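4.3 Mixed small-object handling

The third task group covers chores that a person does at a kitchen table without much thought: putting a cap back on a bottle, sorting adapters and plugs into a drawer, separating two things that were picked up together. We grouped these because they share a difficulty that the wiping and stacking tasks in Section 4.2 do not have. The objects are small compared with the fingers, and the part that matters (a thread, a prong, a rim) is smaller still.

All trials in this group used the two-arm Dralley cell. The arms face each other across a light wooden table and each carries a gripper. Policies were trained on 2,000 teleoperated demonstrations collected by two operators at the Zisteck site and were then run without further tuning. A trial ended when the goal state was reached, when an object left the table, or when 30 seconds had passed without a change in contact state. Labels were assigned by the second author and checked by Shagufta Ghumman, who had no part in training.

We separate three kinds of error. A selection error is a grasp on the wrong object. A placement error is a correct grasp followed by a wrong release. An unintended contact is any case in which a second object is touched or held along with the target. The last kind is easy to miss in summary scores, as the gripper reports a closed and stable grasp and the motion plan continues.

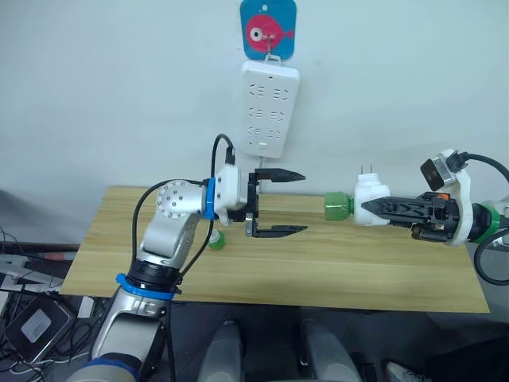

Figure 7. Bottle and adapter task, two-arm cell. Right gripper closed on a white wall-plug adapter, with a green bottle-neck piece against the side of the adapter; left gripper open; green cap on the table.

Figure 7 illustrates the geometry involved. The bottle-neck piece lies on its side with its open end toward the left gripper, while the cap is on the table near the lower left finger. Capping from such a state requires the neck to be held firmly and its axis to be known. Contact with the adapter makes both harder to establish. Finger position alone gives the width of whatever is between the fingers and says little about how many objects make up that width. A wrist camera helps only if the boundary between the two objects is in view.

Unintended contact was the most common error in the group and was concentrated in layouts where objects started close together. When objects were spaced apart before the trial, selection errors became the larger class. This agrees with the earlier report on the Kandine bench (Gerlach, internal note), where drawer sorting degraded in the same way once the drawer was filled as a household would fill it.

Recovery was weak. A human who picks up two things sets one down and goes on. The policies tested here tended either to continue with both objects or to open the gripper fully and restart the reach from the home pose. The Marwat controller, which adds a regrasp step triggered by a mismatch between expected and measured width, shortened recovery but also triggered on correct grasps of soft objects. We left it disabled for the scores in Table 5.

For these reasons we do not regard the capping and sorting chores as solved at the level needed for unattended use in a home. Performance on spaced layouts should be read as an upper bound. Section 4.4 repeats the comparison with tactile pads fitted to the fingers.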